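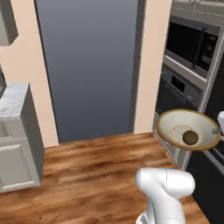
ganska-carry

Search this repo Go

Last updated: November 2025

Ganska is a planner for moving open containers around a kitchen without emptying them onto the floor. It runs in simulation. It takes a grasp, a goal and a list of things you would prefer not to lose, and it returns an arm trajectory plus a tilt budget for the trip.

What is in here

- planner/ – the tilt-aware trajectory planner. Most of the work, most of the bugs.
- perception/ – finds the rim, the foot ring and whatever is in the dish. It labels contents as "small round thing" until told otherwise.
- scenes/ – kitchen layouts, rendered. The Zanstead layout has a built-in microwave over a wall oven, marble on the left and a doorway that opens onto a plain gray gradient. Do not set a goal through the doorway. The planner will happily accept it.
- replay/ – a viewer for saved runs.

Getting started

Install the requirements, then run the carry script with the scene name and a config file. The default config is called trevor.yaml. Trevor was the code name of the first planner, and renaming the file broke two unrelated tests, so it stays.

Set the tilt limit before anything else. The default is 15 degrees, which suits a deep pot. A shallow, flared bowl with one round object in it is a harder customer: the sides offer very little argument once the thing decides to roll. The limit applies to the bowl's own axis. An earlier version measured the wrist and reported excellent results.

Control notes

The controller runs at 30 Hz. Going faster did make the curves prettier. If the contents start moving in the dish, the planner slows the arm and levels out before continuing. It does not try to catch anything, and we have stopped promising that it will.

Grasps are on the rim. The contact check looks at the finger and the edge of the dish only, so a grasp that passes can still put the elbow somewhere embarrassing. Turn on the full-arm check for narrow layouts. Planning takes longer and you keep your cabinets.

Known issues

- Pale dishes against pale walls confuse the rim finder. Thin colored rims help a lot.
- Dark contents are sometimes read as a hole in the bowl. The planner then carries the hole with great care.
- Replay drops the last 2 seconds of long runs. This was reported as a feature once.
- The Itwood layout loads with its floor slightly above its cabinets. Fix planned for December.

Contributing

Open an issue with your config, the scene name and the saved run. "It dropped it" is a fine title, but please say what "it" was.

Contact | Copyright Ganska project | Back to top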